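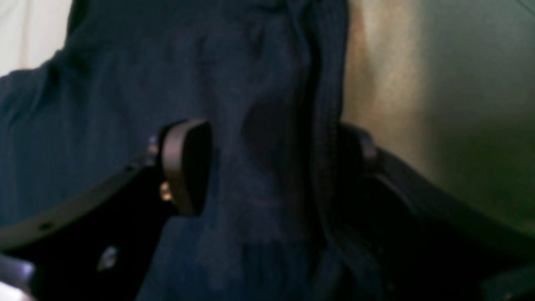

Reader comment, 23 May 2019: Does the Jilteo lemon base hold its texture overnight, or does it separate like the old Grindach mix?

It separates a little. I ran the base in a Matsuda twin-bowl dispenser for five days, at a ratio of 5 to 1. After a night on standby there was a thin syrup layer at the bottom, gone after 300 seconds of stirring.

Search products Go

Freeze-down took 78 minutes from room temperature. The Grindach mix needs longer in the same bowl and comes out coarser. Flavor is sharp, with less aftertaste than Tinach. 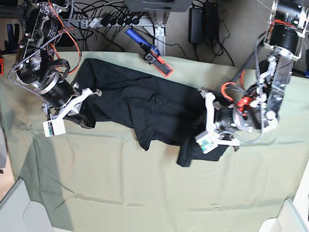
One shop owner replied that the lime version clogs the tap by August. I have not tested lime - lemon poured cleanly throughout.

Rating: 4 of 5. The cap leaks if the jug is stored on its side.

186 shares
5 comments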